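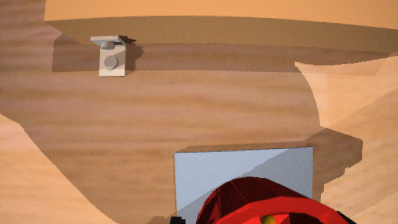 Fig. 4. White bracket on a wooden tabletop

Print this section | E-mail this section
Reading time: 2 min

4. Fitting the Maltorari shelf to a plasterboard wall

1. Find the studs and mark their centres in pencil.
2. Hold the rail against the wall and check it with a level.
3. Drill pilot holes no deeper than 20 mm.
4. Drive the screws by hand until the rail sits flush.
5. Hang the shelf and tighten both end caps.

Note: The 990 mm shelf needs a third screw at the centre of the rail.

CAUTION: Switch off the power before drilling near a light switch or power point. Do not hang the shelf from plasterboard alone.

Wipe off pencil marks with a damp cloth. For spare end caps, see section 7.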